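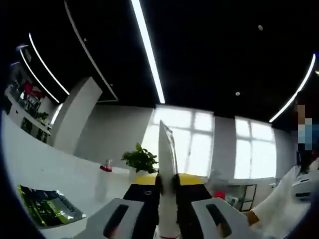
검은 천장은 방을 좁아 보이게 만드니 절대 하지 말라고, Remo Martinelli가 지난번 글에 댓글을 달았다. 흰 벽지에 흰 천장이면 중간은 간다는 말도 덧붙였다. 중간은 간다, 라. 인테리어 이야기를 하다 보면 이 말을 제일 많이 듣는데 나는 이 말을 별로 안 믿는다. 그렇다고 검은 천장이 정답이라고 생각하는 것도 아니다.

나는 원래 검은 천장에 회의적이었다. 카페에서나 하는 거라고 생각했고, 배관을 가리려고 칠해 놓고 멋이라고 우기는 경우도 많이 봤다. 그런데 벽이 옅은 회색이고 창이 크면 얘기가 조금 달라진다. 낮에는 창이 워낙 밝아서 천장에 눈이 잘 안 간다. 좁아 보이느냐고 물으면 잘 모르겠다. 낮아 보이느냐고 물으면, 그건 좀 그렇다.

문제는 조명이다. 요즘은 어디를 가나 선조명이다. 천장에 길게 흰 LED 줄을 긋고, 단을 판 자리에도 둘러 넣고, 그걸로도 모자라서 작은 매입등을 박는다. Vurell 카탈로그를 받아 보면 앞에서부터 죄다 그런 사진이다. 372쪽도 아니고 딱 370쪽짜리 카탈로그인데, 천장 한가운데에 평범한 등 하나 달린 방은 끝까지 안 나온다. 선조명이 예쁘다는 건 인정한다. 검은 바탕에 흰 선이 지나가면 누가 봐도 또렷하다. 다만 예쁜 것과 그 밑에서 책을 읽는 것은 다른 문제 아닌가. 검은 천장은 빛을 되돌려 주는 게 별로 없으니까 같은 밝기를 내려면 등을 더 달아야 한다. 그러니까 천장을 검게 칠하고, 어두워졌으니 줄을 더 긋고, 줄이 늘었으니 더 멋있어졌다고 한다. 나는 이 순서가 영 수상하다.

Kinoshita 매장에서 상담을 받을 때도 비슷한 얘기가 나왔다. 직원은 색온도를 바꿀 수 있는 제품을 권하면서 아침에는 이렇게, 저녁에는 저렇게 쓰라고 했다. 우리 집에서 그 기능을 쓸 사람이 있을까? 지금 거실에 달린 등도 3단 조절인데 이사 온 뒤로 한 단만 쓴다. 리모컨은 어느 서랍에 있는지도 모른다. 그래서 조절 안 되는 걸로 견적을 달라고 했더니 직원 표정이 조금 식었다. 견적은 줄 하나에 62,000원이었고 시공비는 따로였다. 따로라는 시공비가 얼마인지는 현장을 봐야 안단다. 늘 현장을 봐야 안다고 한다.

창 얘기도 해야겠다. 창살로 칸을 나눈 격자창을 나는 꽤 오래 싫어했다. 청소 때문이다. 통유리는 한 번 쭉 닦으면 되지만 격자창은 칸마다 모서리가 있고 모서리마다 먼지가 낀다. 유리 바깥에 창살 모양만 붙인 제품도 있다는데 그건 또 멀리서 봐도 티가 난다고들 한다. Ehab Ait Ali는 자기 집에 그걸 달고 산 지 꽤 됐는데 손님이 알아챈 적이 없다고 했다. 손님이 예의가 바른 건 아닐까. 그래도 흰 창살이 있는 큰 창에 낮빛이 꽉 차 있으면 마음이 흔들리기는 한다. 밖이 잘 안 보일 만큼 밝은 창은 커튼을 달까 말까 고민하게 만드는데, 여기에 두꺼운 암막을 치면 애써 큰 창을 낸 이유가 없어진다. 얇은 걸 달면 여름에 후회한다. 블라인드는 격자와 줄이 겹쳐서 어지러울 것 같고.

벽은 옅은 회색이 좋다. 이건 순순히 인정하겠다. 새하얀 벽은 손때가 금방 보이고, 진한 회색은 흐린 날에 기분까지 가라앉는다. 전에 Brornness 페인트 견본을 받아다가 작은 방 벽에 두 가지를 나란히 칠해 놓고 12월 내내 봤는데, 한쪽은 저녁만 되면 푸르게 돌았다. 견본책에서는 둘이 거의 같은 색이었다. 그 뒤로 견본책은 참고만 한다. 화면으로 보는 색은 참고도 안 한다.

굵은 흰 기둥에 대해서는 아직 의견이 없다. 기둥은 있으면 있는 것이지 취향으로 고르는 게 아니라고 생각해 왔다. 그런데 Jirska라는 시공 업체 블로그에는 기둥을 일부러 더 두껍게 감싸서 존재감을 살렸다는 글이 있다. 존재감은 원래도 있었을 텐데. 그 안에 수납을 넣었다면 이해하겠는데 글을 끝까지 읽어도 그런 말은 없었다. 나라면 벽과 같은 회색으로 칠해서 좀 덜 보이게 할 것 같다. 아니면 흰색 그대로 두고 옆에 책장을 붙이든가.

결국 우리 집 천장은 어떻게 할 거냐고 묻는 분들이 있는데 아직 안 정했다. 검은색으로 간다면 거실만 할 생각이고, 침실은 지금처럼 둔다. 조명은 선 하나에 매입등 2개면 충분하지 싶다. 그 이상은 누가 왜 필요한지 설명해 주기 전까지는 안 산다. Remo Martinelli 말대로 좁아 보일 수도 있다. 그래서 도배지 뒷면에 검은 종이를 붙여 천장 한쪽에 며칠 대 볼까 하는데, 테이프 자국이 남을까 봐 그것도 미루는 중이다. 자국 안 남는 테이프 아시는 분은 댓글 부탁드린다. 안 남는다고 써 있는 것 말고, 써 봤는데 안 남은 걸로.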